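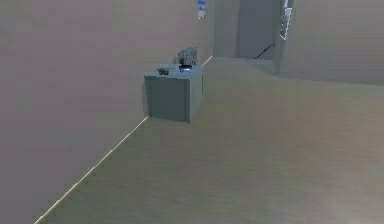 Oğuzhan Ertürk

Section 3: Putting the Drillow shelf on a plain wall

I've hung more of these than I care to admit, mostly in rooms with a big bare wall and a baseboard, so that's the kind of room I have in mind for this part. If you haven't sorted your hardware bag yet, go back to Section 2 and do that first. I'll wait!

1. Pick your height. I like the bottom rail 43 inches off the floor, but hold a piece of tape up there and live with it for a day if you're not sure.

2. Run a stud finder along the wall, slowly, and mark each stud in pencil. Go over it again from the other direction - my old finder always read a little late, and I have the spare holes to prove it.

3. Draw a level line through your marks. Measure up from the floor at one end only and let the level do the rest. Floors slope, and so do baseboards.

CAUTION: Stop if the finder's wire light comes on. Move the shelf over, or get an electrician to take a look.

4. Drill your pilot holes. You need 3 for the short rail (the long rail is covered in Section 4). A bit of tape on the drill bit makes a fine depth stop.

5. Screw the rail on, but leave everything a quarter turn loose. Check the level again, then tighten from the middle out.

6. Hook the shelf over the rail and push down until both ends click. This part is so satisfying.

Note: If only one end clicks, lift the shelf all the way off and start over. Please don't hit it with a hammer. I did that in March and bent the lip, and Brancombe had to send me a new one (thank you, Brancombe).

7. Load it lightly the first night - a few paperbacks, a plant you don't love too much - and look for a gap behind the rail in the morning. If you see one, take everything off and snug up the screws.

Pencil marks come off with a soft white eraser. The pink ones smear on flat paint.

Related guides
Naylor corner bracket: fitting and removal
Patching small holes before you paint
Teresen coat rack: set-up guide
Choosing wall anchors

Updated January 25, 2023 | Contact | © Oğuzhan Ertürk | Back to top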